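Ticket: Planner rejects reachable targets after tablecloth change
Project: Dakelden tabletop sorting
Component: perception / collision map
Status: open, workaround in place

Reported in September, first seen at 10:40 in the morning.

Since we changed the table covering to the printed cloth, the motion planner returns "no valid path" for many targets in the middle of the table. The arm moves normally in joint mode and the gripper answers every command. The same targets were accepted with the plain teal cloth. I did not change the planner version or the joint limits.

What I checked first:

Camera calibration – repeated, the error is the same as before.
Planner timeout – raised from 200 ms to 3,000 ms. No difference, it only fails later.
Self-collision – switched off for one test in simulation. Still no path.

Then I saved the collision map and opened it in the Simden viewer. There are small false obstacles above the table surface. They sit where the cloth has its orange fruits, mostly in the clusters of two or three. In this run the map had 955 occupied cells which belong to no object. The segmentation takes the fruits as separate items and the map builder gives each one a minimum height.
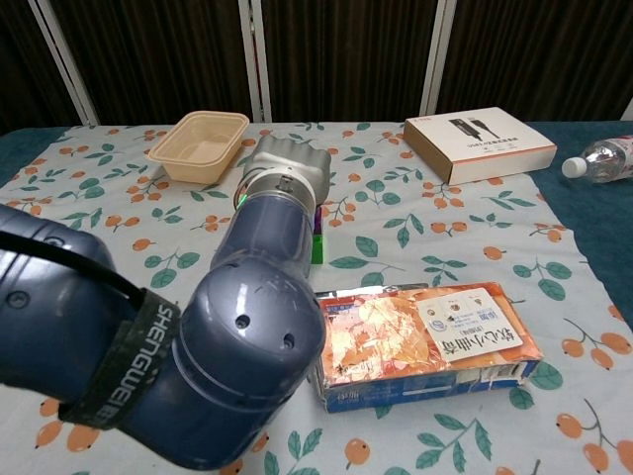 The real objects are mostly segmented well. The beige container and the snack box have clean edges. The small green block is more difficult, as the forearm hides a part of it from the chest camera, and the filter that removes the arm from the cloud sometimes removes the block too. I think this is a second problem and I will open a separate ticket.

Reply from Kaczorowski support, 14:15:
Please set min_object_height to 10 mm and enable plane fitting before segmentation, not after. Send the log if the false cells remain.

Done. With plane fitting first, the false cells are gone from the middle of the table. A few remain on the right side, along the step where the printed cloth ends and the teal one begins. The planner accepts the center targets again.

Still open: the setting is lost when the Dotham launcher restarts the perception node. It loads the default file and ignores my local one. For now I set the value by hand after each start. Could you please tell me which file has priority?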